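Fundis web store – image uploads failing on product pages
Status: open, waiting on Irnance
Raised by: Guadalupe Zavala
Priority: 3

Product photos uploaded through the Umali plugin fail when the file is over 200 KB. The progress bar reaches the end, the page says "Saved", and the listing shows a grey placeholder. Smaller files go through fine.

Tried so far:
Cleared browser cache, logged out and back in. No change.
Tried a second computer on the Hescombe office network. Same result.
Turned off the image resizing option. Same result, and the error log fills up faster.
Renamed files to remove spaces. No change.

Error log shows "write failed, temp path" each time. The log had 4,000 lines in it this morning, nearly all the same message.

Update, 10 am
Irnance support asked for the plugin version and whether the media folder was moved in May. It was – the old path is still in the Umali settings under Storage. Changed it to the new one and saved. The setting reverts to the old path when the page is reloaded.

Toys:
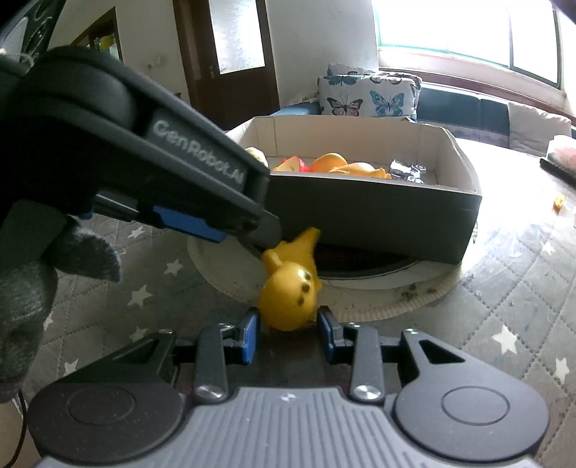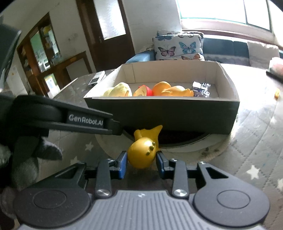
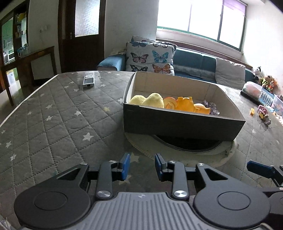 Irnance think the path is being overwritten by a cached config file on their side. They will clear it and restart the service after 3 pm. Please don't edit the Storage settings or bulk upload anything until then. Colour swatches and price changes are OK to do as normal.

Will retest with one large file first and post the log here.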